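Fake tulips keep flopping to one side of the vase, help?

Floarea Mocanu
Posted 11/12/2022 - 38 views

Doing centerpieces for a dinner, all artificial tulips, red and yellow plus a few white. Stems are long and the whole bunch leans over to one side no matter what I do. Vase is amber glass with a honeycomb kind of texture. Don't want to buy new vases. Do I cut the stems?? Also the leaves bunch up at the neck and it looks messy.

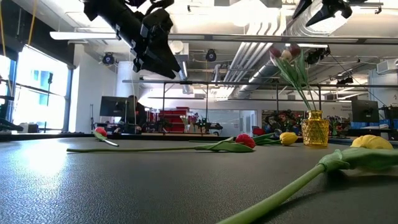 Tried a rubber band around the stems, made it worse. Tried turning the bunch, now it just leans the other way. Need 11 of these done so nothing fancy please.

Vostness
Dont cut yet. Most fake tulips have wire inside, so lay them flat and bend each stem a little, different directions. Then put them in one at a time, crossing the stems at the bottom so they lock. Bunch dropped in all at once will always lean. Leaves - fold the lowest ones up along the stem before it goes in.

If they still tip, clear glass pebbles in the bottom. Amber glass hides them pretty well.

enham_k
just use real ones lol

Sterska
What Vostness said, but I would cut some. Not all the same. Leave the tallest for the middle and take a couple inches off the outside ones. Wire cutters, not kitchen scissors, I wrecked a good pair that way. Hold the flower up next to the vase first and check teh height, you can't put it back on.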